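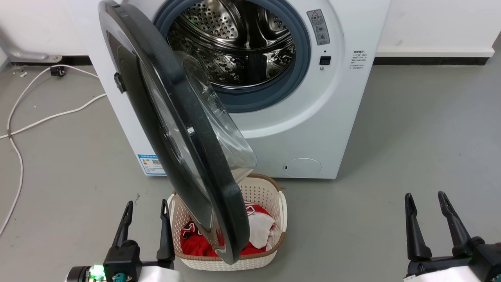 Zofia Sikora wrote to ask whether the Rerketti blanket can go in with the rest of the wash, or whether she would have to treat it like her grandmother's, which came out once a year, got hung over a fence and beaten with a broom, and was otherwise never to be touched by water of any kind. It can go in the machine, Zofia, though we'd ask you to give it a wash of its own, and there is a whole section on that further down the page. We get a version of your letter most weeks, so we've moved the washing notes up from the little card in the box and put them where people can find them before they buy.

Rerketti Washable Wool Blanket
by Bornel

$134, throw size
In stock in Oatmeal, Slate, Moss and Barn Red
Larger sizes woven to order

About this blanket

We have been selling blankets long enough to be a little stubborn about them. A good one should be heavy enough that you notice it when you pull it up, but it shouldn't pin you to the couch, and it should look better folded over the arm of a chair than stuffed in a closet, so that it really gets used. The Rerketti is the one we reach for at home. It has been in our catalog longer than anything else except the mending kit, and we've changed it only a little in that time – a slightly wider hem, a softer finish, and a red that is now properly red (the old one leaned toward brick, and some of you have told us you miss it).

The wool is spun for us at the Cheon mill and woven at Gestmont, where they have a pair of old wide looms that run slowly and make a fabric with more give in it than you get from the fast ones. After weaving, the cloth is washed and lightly brushed on both sides. The yarn is treated before it is dyed so that the fibers don't grab onto one another and felt up in warm water. That treatment is the reason you can wash it at home, and it's also the reason the blanket feels smoother than an untreated wool one. If you like your wool rough and full of lanolin, and plenty of people do, this may not be the blanket for you. Have a look at our Camp Blanket, which is not washable and smells faintly of sheep when it rains.

Size and weight

The throw weighs 3 pounds and is generous enough to cover a tall person lying down with their feet tucked in. Folded in the usual way, it makes a stack that will fit on a closet shelf or in the bottom of a cedar chest without a fight.

There's also a crib and lap size, 36 inches square, which we started making for a customer who wanted one for her father's wheelchair and which has since become the thing people send to new babies. Same wool, same hem. Please ask your pediatrician about blankets and sleeping babies before you put any blanket in a crib. We think of the small one as being for strollers and laps, and for the floor.

Twin and queen sizes are woven when you order them. They take a good deal longer to arrive than the throws do, and in November, when everybody remembers at once that winter is coming, they take longer still. Call us if it's a gift and we will tell you plainly whether it can be done in time.

Colors

Oatmeal is undyed, a mix of pale and slightly less pale fleeces, so it varies from one batch to the next. Slate is a blue gray that goes quite blue in daylight. Moss is darker than it looks on most screens. Barn Red is the one that sells out. We're happy to mail you snips of yarn if you are trying to match a room, and there's no charge for that. Just tell us which ones you want and where to send them, and give the envelope a little while to get there.

Washing your Rerketti

First, a word of encouragement. Wool doesn't need washing nearly as often as people think. It sheds dust and it lets go of smells if you give it air, and a blanket that lives on a couch will usually do fine with a good shake out the back door and an afternoon over a railing. Most of ours at home get a real wash in spring, before they're put away, and perhaps one more if there's been a dog or a bowl of soup involved.

When the day does come:

A front-loading machine is the best place for it. Top loaders without a center post are all right too. We don't recommend the kind with a tall agitator in the middle, which can twist a big blanket up around itself and pull the hem out of line.

Check the drum and the rubber seal around the door before you start. Run your hand around the fold of the seal, where hairpins and bits of grit like to hide, and wipe out whatever you find.

Close up any zippers, if you insist on washing the blanket along with something that has them. We really would rather you didn't.

Put the blanket in loosely. Don't fold it into a neat square, however tempting that is.

Use the wool or delicate cycle with cool water, and a liquid soap meant for wool. A little goes a long way. No bleach, no fabric softener, and please none of those stain powders with enzymes in them, which are made to break down protein, and wool is protein through and through.

Let the machine spin at its gentler setting. If it comes out heavier than you'd like, roll it up in a couple of dry towels and lean on it.

Dry it flat, or over two lines so the weight is shared. A single line will leave a crease down the middle that takes some steaming to get rid of. Keep it out of the dryer. We know there is a wool setting on a lot of the newer ones, and we know some of you use it and write to tell us it was fine, and we're glad for you, but we can't stand behind a blanket that has been tumbled with heat.

For spots, dab with cool water and a drop of the same soap, and work from the outside of the spot toward the middle. Blot it dry. Red wine comes out if you get to it that evening. Candle wax should be left to harden and then picked off with a fingernail.

Putting it away

Moths are fond of dirt as much as they are of wool, so wash it and dry it completely before it goes into storage. A cotton pillowcase makes a perfectly good bag. Cedar blocks help some if you remember to sand them now and then. We don't love plastic bins for this, but if that's what you have, leave the lid cracked.

A note on pilling

In the first season you may see small soft balls of fluff on the surface, mostly where it rubs against the arm of a chair. These are loose fibers from the brushing, working their way out. Pick them off by hand or with a sweater comb and don't worry about it. It settles down.

What customers say

"I bought the Moss for my husband, who is always cold, and have been stealing it back ever since. It's been through the wash twice now and still measures the same as the day it came. I did measure, I'm that sort of person." Gyu-bin Son, 10/7/10

"Lovely weight. I do wish it came in a dark green that was a little less brown, but I've gotten used to it."

"The hem came loose at one corner in the first winter. I sent it back and it was returned to me mended, with a note. I've since bought the small one for my niece."

Repairs and returns

If your blanket disappoints you, send it back unwashed within the season and we will refund it or trade it for another color. If something goes wrong with the weaving or the hem, we fix it for 2 years at no cost apart from your postage to us. After that we'll still fix it, we'll just send you a small bill. Moth holes and dog holes are mended too, for a modest charge, in matching yarn if we have it and in the nearest thing if we don't. Tell us whether you'd like the mend to show. A surprising number of people do, and Barn Red on Oatmeal looks very handsome.

Also from Bornel

Wool Wash, unscented, in a glass bottle
Sweater comb
Mending kit with needle and yarn in your blanket's color
Camp Blanket, untreated wool, not machine washable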